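Praltham Bench Tray-Loading Set: Data Card

Recordings and shift notes from a two-arm work station, kept for the review of bench automation at the Cakbridge site.

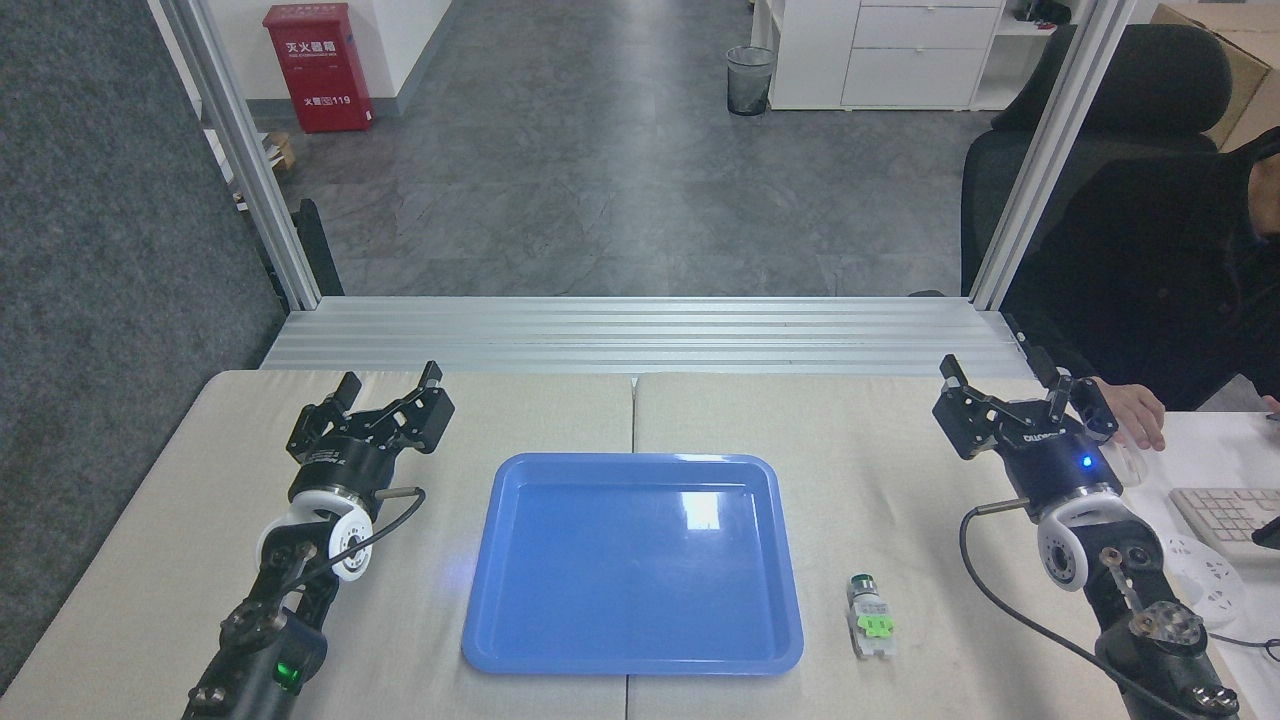
Summary

The set contains 500 recorded runs of small-part handling on a padded bench with two arms, one on each side. The task in every run is the same: a part standing on the mat is picked up and placed in the blue tray. Each run is stored with a short note by the operator on duty. The notes are part of the data and should be read with the recordings.

Maintainer: Urszula Nowicki, Bench Operations, Praltham
Card last revised: Apr 25, 2021
Internal project name: Nova

Background

Before Nova, tray loading at Cakbridge was done by hand in two-hour turns. The site handles 2,000 small parts in a normal week. Operators had reported sore wrists and trouble keeping their attention on the work late in a turn. Management agreed with staff that no position would be removed during the trial, and that any change in duties would be put in writing.

What changed for staff

Twelve operators took part. Their duties moved from loading trays to setting out parts, watching runs, stopping the arms when needed and writing the notes. Most reported less strain. Several also reported that watching was more tiring than they had expected -- a point the first version of this card left out. Turns at the station were cut to one hour in June. Pay grades were not changed. The question of whether note writing should count as skilled work is still open.

Contents

runs/ holds the recordings, one folder per run
notes/ holds the operator notes, as plain text
stops.csv lists each manual stop, with the reason given
survey/ holds the answers to the staff survey, with names removed

Known limits

In 29 runs the operator note is missing or was entered under the wrong run number. These are marked in the index and have been left in place. Night turns are not covered. Reasons for a stop were typed freely until the Aaltonen form was adopted, and the earlier entries have not been recoded.

Terms of use

The set may be used for research on work design and on bench automation. It may not be used to rate, compare or discipline individual operators. Survey answers may be quoted only in grouped form. Requests to correct or withdraw a note go to the maintainer -- the operator does not have to give a reason.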